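Minitz Work Mat, Large, Brown

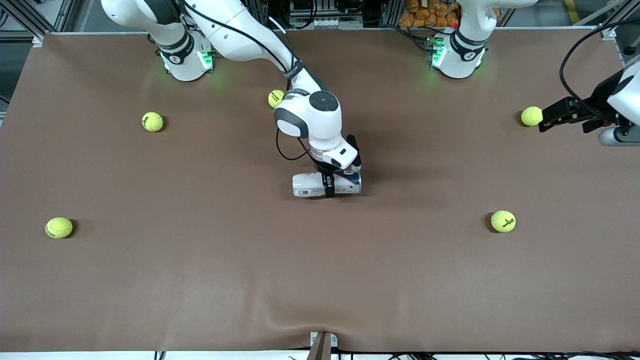

Minitz mat in brown, with five tennis balls and a can.

Item 2826
Sold by Skarkia
In stock

A mat is a flat thing you put under other things. We have tried to write a longer opening than that and the results did not improve it, so we will get on with the details.

The Minitz is the big one in our range. It covers a table and gives you one plain brown surface to work on, with no logo in the corner and no printed grid to tell you how many inches of your life you have used up. We sell it to people who sort things, fix things, test things or lay things out in rows before deciding they were fine in the box.

Why brown

Perihan Gündoğdu picks our colors and has been asked this more than anyone should be. Black shows dust. White shows everything else. Green makes people think they are about to be dealt a hand of cards. Brown lets you find a yellow-green tennis ball at a glance, and a white can with a blue band too, should your work run in that direction. It will hide a dropped brown button from you forever. We sell a gray mat for button people, under the name Tirlow.

Round things

The top has a light grain that slows a rolling object down. It does not stop one. If your table slopes, a ball will still find the low side and then the floor, and the mat will have given you an extra moment to watch it go. A can on its side behaves better on this surface than on bare varnish, and most of our customers stop there and call it good.

Size and fit

The mat is 1000 mm deep. It comes off a roll and we cut the length to order, in steps of 400 mm. Please measure the table. Please do not measure the old mat, which has shrunk or which you trimmed yourself in April and forgot about. Cut pieces can't come back unless we got the cut wrong. That has happened, and Zübeyde Bayram, who runs the cutting bench, would like it known that it was before her time.

Laying it

Unroll it face down and leave it overnight. Turn it over in the morning. The ends will lie flat by then, or flat enough that a mug on each corner finishes the job. Anything heavy that will stay put can go straight on top. Don't glue it — people do, and then they write to us.

Cleaning

Warm water, a drop of dish soap, a cloth. Tennis ball fuzz comes off with the side of your hand. Ink comes off if you are quick and stays if you are not. No bleach and no wire brush.

What you get

One mat, rolled, in a cardboard tube
One strap, which you will lose
5 clear stick-on corner dots, four for the corners and one spare

Mugs, cans and balls are not included.

Goes with

Tirlow gray mat, same depth
Taşdemir edge trim, black, sold by the length

Delivery

The tube is long and drivers dislike it. Someone needs to be in to take it. We can't leave it standing in a hallway, after what happened to the light fixture.

Page last changed Oct 10, 2023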